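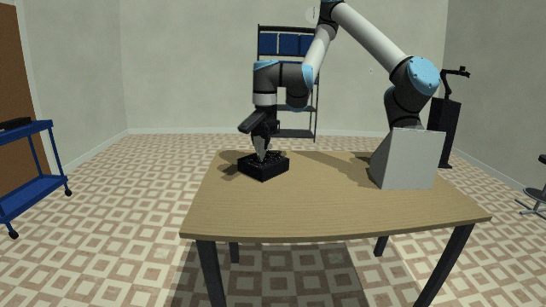

Simulated arm at the black box on the table.

Ticket 346: pond recorder missing the early callers
Opened by: Henrique Barreto
Status: resolved, leaving open for a bit

Opening post

Hello all. I look after the sound recorder at Guerreiro pond (the small one behind the orchard, with the willow hanging over it) and I'm after some help before the frogs really get going. I put the Brellix out at the end of the winter as usual, microphone facing the shallow end, and for the first few nights it was lovely. Common frogs purring away, a tawny owl, a fox having a row with something. Then we had that mild wet spell, exactly the sort of night you'd want, and I got next to nothing from dusk until well into the evening. I know they were calling. I was standing there in my wellies listening to them!

The files are there and they're the right length. They just sound like somebody has put a pillow over the pond. By the small hours it clears up and I can hear everything again.

What I've tried so far:
Fresh batteries, no change.
Swapped the memory card for the spare, no change.
Turned the gain up one notch, which only gave me louder pillow.
Moved the recorder a bit along the fence in case the willow was dripping on it. Slightly better, maybe. I might be kidding myself.

Settings are as they came in the Trirnbridge notes: start at sunset, stop at sunrise, low cut filter set to 1000 Hz. Anybody had this?

Reply from Amândio Barros

Hi Henrique, thanks for writing it all out. Two things jump out at me. First, that low cut is far too high for common frogs. A lot of the purr sits down in the low part, and with the filter at 1000 you're throwing most of it away. Those notes were written for the bird people and I keep meaning to get them changed. Could you switch the filter off altogether for one night and see?

Second, the pillow sound that clears by itself makes me think of the foam cover on the microphone. If it soaks up rain at dusk it'll muffle everything until it drains. Give it a squeeze next time you're down there after a shower.

Also, which version of Dosix are you using to look at the files? The old one draws the quiet bits so faintly that you can miss a whole chorus.

Henrique again

Right, went down at 7.20 pm in the drizzle. The foam was sopping, I wrung it out like a dishcloth and got a sleeve full of pond-flavoured water for my trouble. Filter is now off. I've left the gain where it was so that I'm only changing a couple of things. 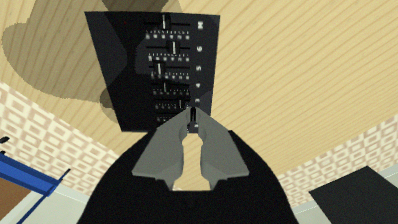

I've got the newer Dosix, I think, the one with the green bar along the bottom. It does still draw things faintly, but I'd turned the contrast down last year when I was doing bats and had forgotten to put it back. So that's a third thing, and all my own doing.

One question while I'm here – does it matter that I've got the microphone so low? It's 25 cm off the ground because I wanted it near the spawn, but there's a lot of wet grass brushing past it.

Amândio

I'd lift it. Waist height is fine for a pond that size, frogs aren't shy about being heard. Grass on the foam makes a swishing noise that's horrible to listen to, and it wicks water up as well. If you can find an old plastic plant pot, cut the bottom out and fix it above the microphone like a little porch. Leave the sides clear or you'll box the sound in.

Don't go too near the edge putting the post in, by the way. There may be newts tucked under the stones on that side at this time of year, so have a look before you stand on anything.

Henrique, next update

Oh, it's so much better! I listened with my breakfast and let the toast go cold. Frogs from the first file onwards, right through the rain, with a plop every now and then when one of them moved house. I've had my first toad too, that funny little high squeak, just the once and then again near midnight. I played it to the dog, who left the room.

The plant pot porch is up (terracotta coloured, very smart) and the post is well back from the water. I did check the stones and there was one smooth newt, looking cross, so I put his stone back and went in from the other side. The foam was damp this morning but nothing like before.

One small thing remaining. The clock on the Brellix is an hour out, so my sunset start is wandering. I'm guessing I never changed it after November. Is it safe to put it right now, or will it muddle the files I've already got?

Amândio

Safe to change, the old files keep the names they were given. Write down the date you did it in the pond notebook and I'll shift the earlier ones at my end. Copy the card first, all the same.

I'll mark this as resolved but leave it open until the toads have finished. Send me that squeak when you get a minute, I'd like to hear it.

Henrique

Card copied, clock changed, notebook filled in. The toad clip is file 720 in the shared folder, with an owl barging in halfway through. I'll be back down there tonight if the rain holds.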